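Search this site... Go

Last updated December 31, 2008

So the holiday dishes are finally getting done, and I have to tell you about the stacker.

I've been hunting for something to put next to my sink ever since we moved to Isley in October. The counter there is black granite with little sparkles in it (pretty, but it shows every drop and every crumb), and there's hardly any of it. My old setup was a towel and a prayer. Bowls on plates on cups on more bowls, and me holding my breath every time somebody slammed the front door.

Then my neighbor Kamonchanok Phuthong was clearing out her pantry and asked if I wanted a tall white tiered thing she'd bought at the Favdale flea market and never found a spot for. Did I ever! I carried it home in the rain with a grocery bag over the top. It goes up in levels with an opening in the front of each one, and it takes up so little room that I can still keep a bowl and a plate and my fruit cup right in front of it. 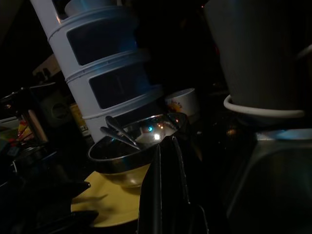
Mỹ Tôn wrote in to ask whether a tall stacker like that doesn't get musty inside, and said hers had to be taken apart and aired out every couple of weeks or the bottom level started to smell like an old sponge.

Good point, and yes, I've thought about it! I've only had mine 14 days, so ask me again in the spring. For now I take the levels apart when I wipe down the counter, and I don't put anything in there until I've gone over it with a dry towel. If it gets funky I will report back, I promise.

Now the bowl. I've been using a stainless steel bowl for spoons while I wash up, and I like it so much better than the silverware basket we had in the old apartment (that one had slots so skinny that the forks got stuck, and I'd be standing there yanking at them like a crazy person). Everything long goes in the bowl, the bowl goes on the yellow plate, and the plate catches the drips. When I'm done I dump the plate in the sink and that's the whole system. The plate is a leftover from a Clumasia set that my aunt gave us, most of which didn't survive the move, so I'm glad it has a job.

The fruit cup lives behind the bowl. I don't drink out of it much, I just like looking at it while I scrub.

Glass jars are my weak spot. I save every single one, and then they roll around in the sink while I'm trying to get at the plates. I think there's a better way to do jars and I haven't found it. 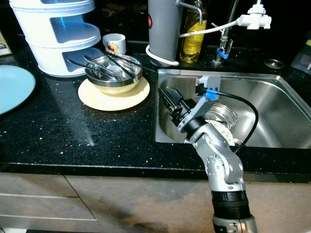

Sink side of the kitchen, with the spoon bowl on its yellow plate and a jar in the sink.

Next up is the shelf over the stove, which is a whole other mess. I have 2 spice racks and neither one fits.

Contact | Copyright 2008 | Back to top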